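From: Rosemarie Rothe
To: robotics-club list
Subject: Re: [robotics-club] napkin folding, where are we?

Hi everybody,

Sorry for the slow answer, I had the build room open late twice and then came home and fell asleep on the couch. Answering Wike in pieces.

Wike wrote:
> I missed the last two meetings so forgive me if this was settled. Are
> we still doing napkins for the April showcase or did we switch to the
> cups? Also somebody said the arm can't pick up a folded napkin without
> dragging the whole thing sideways, is that a gripper problem or a
> program problem? And how many practice runs do we need before Plotley?
> I can come in the evenings but I need to tell my mom which ones.
>
> Wike

First question: still napkins! Cups were only ever the backup, and Drundon already does cups every single year (they do them well, too, so I'd just as soon not stand at the next table doing the same thing worse). The task is the one we wrote on the whiteboard. Napkin starts flat on the table, the arm takes one edge, brings it over, lets go, backs off. If there's time we try the second fold. If the second fold looks like a crumpled receipt we leave it out of the showcase and keep working on it after.

Second question is the good one, and I think it's a bit of both. When the fingers come down at the middle of an edge, they have to pinch cloth or paper that is lying perfectly flat, and there just isn't much to grab. So the tips press, the sheet slides, and by the time they've closed the whole napkin has moved over and the fold line we planned is in the wrong place. Then the arm very faithfully folds along a line that isn't there anymore. I've watched it do this enough times that I started talking to it.

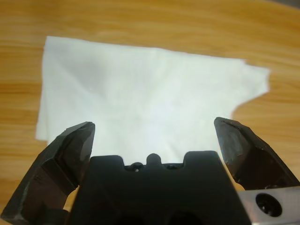

What has helped so far is slowing the last little bit of the descent way down and starting the close before the tips are all the way at the table. Lusitz had the idea of coming in at a corner instead of the middle of the side, and that's been the best change we've made. A corner lifts easier and it doesn't pull as much of the sheet with it. The catch is that the corner has to be where the program thinks it is, so whoever sets up the napkin needs to be careful, and I know some of us (me included) have been tossing it down and calling it good.

Which brings me to something I'd like us to argue about here on the list and not at the meeting, where it'll eat the whole hour. Right now we put tape marks down and line the napkin up by hand. The showcase rules allow that. But we have a wrist camera sitting right there, and I would love for the arm to look first and find the edge itself. White paper on a wood table is a pretty friendly case for this, lots of difference between the two. My worry is glare. The finish on a table can bounce the overhead lights back up, and a bright streak of wood could start looking a lot like napkin to a simple threshold. If anybody has time to play with that, please do it on saved pictures at home first so we don't tie up the arm.

Also watch out for the gripper itself showing up in the view. Somebody's first try at edge finding (I won't say who, but you know you did great otherwise) kept reporting a really strong, really straight edge that turned out to be a finger. Mask off the bottom part of the picture before you do anything else. And remember the fingers move, so check your mask with them open and with them closed.

Third question, practice runs. I'd like us to have 30 clean runs in the notebook before we pack up for Plotley. Clean means nobody touches the napkin or the arm between the start and the back-off. Please write down the bad ones too! A run where it slid is worth a lot more to us if we know which setting it was on. "Didn't work" with no other notes doesn't help the next person much, and I say that with love.

Napkins: we have a pack of 400, which sounded like a lifetime supply when I bought it. It still might be, but please reuse them for testing until they get soft, then switch to a fresh one. A creased napkin behaves differently from a new one (the old creases want to fold first) so mark in the notebook whether it was fresh or used. Showcase runs will all be fresh ones, so the last week of practice should be fresh too.

Wike, for your mom: the room is open until 8:30 in the evening whenever I'm there, and I'll post the exact days once I hear back about the key. Two people minimum any time the arm is powered on, one at the keyboard and one by the stop button. If your partner goes out to get a snack, hands off until they're back.

Last thing, the gripper screws. Check that they're snug before you start a session. Snug, please, and don't crank on them. The driver lives in the top drawer and I'd be very happy to find it there next time.

If you want a particular evening, reply to the list so we don't end up with six people at one table.

Rosemarie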